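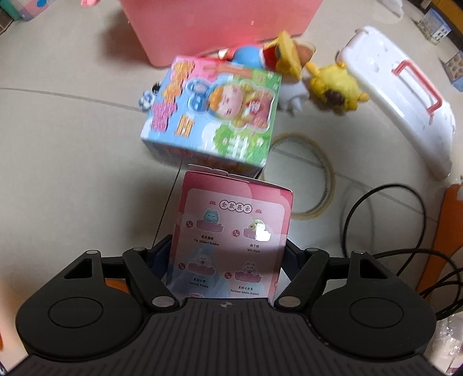 grosow_garage
Ridged jaws are a mistake on glossy cardboard imo. I ran a set like that for 3 months and they scuffed everything. Flat silicone pads, done.

mollah21
Hmm, I like the ridges! Mine has six pins in the linkage and the slop bugs me way more than scuffs do. How hard are you squeezing?

sekwood
Servo is capped at 40 percent, and I still want to try it on plush before I change anything (one thing at a time or I lose track).

grosow_garage
40 is a lot for a little box. Start at 21.

mollah21
Disagree, 21 drops stuff as soon as you tilt your wrist.

sekwood
OK ok, trying both tonight, will post numbers.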